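Bedroom notebook, March
By Edin Pavlović
12 shares | 4 comments

Morning. Continuing the small things page. The bed is again my packing table, as the desk is full of paper and I did not want to move it. The plan for today is to put all the loose small items into one box, so that they can travel to the Larum flat together with the kitchen things. Last month I packed such things in whatever bag was near me, and after it I needed a whole evening to find my vitamins.

First the surface. I pulled the sheet straight as well as I could and pushed the comforter to the left side, against the gray padded part. A few creases stay in the middle and I left them. The light blue check is not the best background for small objects, because of the pink pattern in it, but the big things are easy to see. A plain sheet would be better for sorting screws or pills. For jars and bottles it makes no difference.

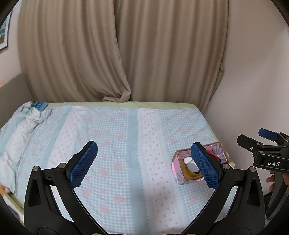 Joon-young Kwon asked why I do not simply sort on the floor, where nothing can roll away. It is a fair question. A mattress is soft, and each time one leans on it, the round things go to the lowest place. My answer is that my back does not like the floor. I agreed with him to keep the box on the bed also, so the hand has only a short way to go.

About the box. I have two kinds at home. The Marinho one is tall and narrow, and I do not use it for this work, as everything at the bottom is lost to the eye. The other is an open shallow one, pink outside, brown corrugated inside. Shallow is better. All the lids can be read from above, and I am not tempted to make a second layer.

Rules I wrote for myself, after the mistakes of last time:

Jars stand up, lid on top, always. Tighten each lid before it goes in, also the ones which seem tight.
Bottles with tablets may lie down. They fill the space along the wall of the box.
Tape goes in last. I need it for closing.
Earbuds do not go in the box. They go in the jacket. (I wrote this rule and then put them on the bed with the rest, so I must check it again before closing.)
Small cartons go at the corners, they hold the jars from moving.

The heavy jar goes first and in the center. I tried it at the side in February and the box wanted to tip when I carried it with one hand. With 5 jars or fewer I do not use paper between them. With more I would use it, or a sock.
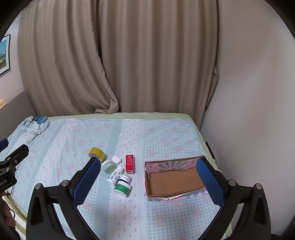 Small items on the sheet next to the shallow box, tape still out.

For the label I write the room and not the contents. "Bathroom shelf" is enough. Last time I wrote a full list on every box and the lists were wrong already the next day.

To do: buy one more roll of tape, ask Stastus if they still sell the shallow boxes in the 4 pack, find the lid for the second cream. Also decide if the comforter goes in its own bag. I think yes.

11:40. Stopped for coffee. I will write the rest in the kitchen page.

Comments (4)

Joon-young Kwon
I still say the floor. But the rule about the heavy jar is good, I will copy it.

marta_k
Do you put the creams in a plastic bag first? One of mine opened on the way and the whole box smelled of it until summer.

Edin Pavlović
A bag only for the ones with thin lids. Perhaps I should do it for all.

trovirberg_reader
Write the label on the side and not on top. When boxes are stacked you can't see the top.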